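Buying a Used Pickup From a Private Seller: What Listings Leave Out
Student project report
Odette Tessier and Lensa Lemma
Apr 7, 2019

Our project looked at how private sellers describe used pickup trucks in online classified ads. We wanted to know which facts a buyer can get from the ad alone and which ones they have to ask for. We started in October and used ads posted within driving distance of Roltemness.

We saved 382 ads and threw out the ones from dealers, the repeats, and any ad with no asking price. That left 300. For each ad we filled in one row of a spreadsheet: model year, mileage, engine, drive type, title status, rust, accident history, and whether service records were mentioned.

Mileage was the easiest item to find. Title status was harder. Only 93 ads said if the title was clean, rebuilt, or salvage. Sellers often wrote "title in hand," and at first we counted that as an answer. We stopped doing that after the first check of the spreadsheet, as it only says the seller has the paper. We went back and changed the rows we had already filled in.

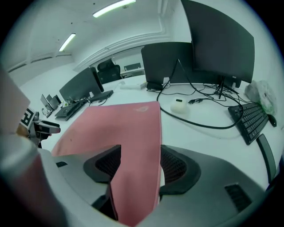 Rust was the item we disagreed on most. One of us marked "some surface rust" as a full answer and the other marked it as partial. In the end we used three codes: none stated, general, and specific. An ad had to name a part of the truck, such as the rocker panels or the bed, to be coded as specific.

We also wrote to 30 sellers with the same short message asking about title, rust, and records. Replies were usually quick but short. Several sellers answered one question and skipped the other two. Lensa kept the replies in a separate sheet so they would not change the codes for the ads.

There are limits to this work. We did not look at any of the trucks, so we cannot say if an ad was accurate. We also did not track how long each ad stayed up, and some were edited after we saved them. A second group could save each ad twice, a week apart, and compare the two versions.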